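Teaching by holding its hand
Speaker notes, Trinddale evening talks
Aiman Wuisan

Opening (keep it short, they've just eaten)

Thank the Tetwood people for the room. Say what I do: I spend my working day moving a robot's arm so that later it can move its own. My mother describes this as puppetry. Leave a gap there, it got a laugh in October.

How many here have taught a teenager to drive? Hands up. Same job, except the robot listens and then does exactly what you did, including the bit where you sneezed.

1. By hand

You take hold of the arm and walk it through the task. The motors go slack enough to let you, and it records where every joint went. Good points: you can feel contact, and new people pick it up in 22 minutes if they don't argue. Bad points: your own body is in the way. In our first batch at Stevari my elbow was in nearly every recording, and the robot learned to wait for an elbow.

Pause. Drink water.

2. By remote control

Now you stand off to one side with a controller and the arm follows. Your elbow is out of it. So is your sense of touch, and you will squash things. Budget for mugs.

We work in a kitchen, with the robot pulled up near the counter on a bench you could find in any decent shed. Clamps do a lot of the work in this field and get none of the funding. 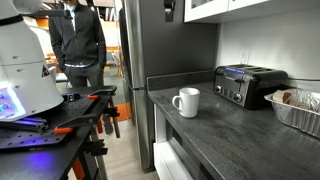 3. What makes a good demonstration

Slow is fine. Hesitating is not. If you hover over the handle for two seconds while you decide, the robot will hover too, forever, looking thoughtful.

Do it the same way, but start from different places. Mirela Fontes gave us 37 runs of one mug pickup, all lovely, all with the mug in the same spot. Move the mug the width of a hand and the arm closed on air with enormous confidence. (She's said I can tell this one. She has also said she'll tell the one about me and the drawer, so skip if she's in the room.)

Keep some of your mistakes, provided you fix them on the recording. A fumble and a recovery is worth having. A fumble and a swear word is just a fumble.

4. Noguchi, our labelling tool

Only if there's time. We named it, we wrote it, we apologise for the colour of the buttons. It trims the dead bits off each run. Show the trim shortcut, don't show the export menu.

Questions I'll get

Will it take my job? Ask what they do first.
Can it make toast? Not yet. Inserting bread is all right, buttering is a research program.
How long until it does the dishes? Say 7 years. Smile. Move on to the next hand.

Comments (3)

pellgrove: Was at this one. The elbow story is better live. Any chance of the trim shortcut, you went past it too fast?

Mirela F.: For the record, the drawer was open when he walked into it.

tin_kettle, 23 December 2018: We tried the hand-guided way on an older arm and it was so stiff we had two people leaning on it. Would remote control be worth the bother for simple pick and place, or should we just go to the gym?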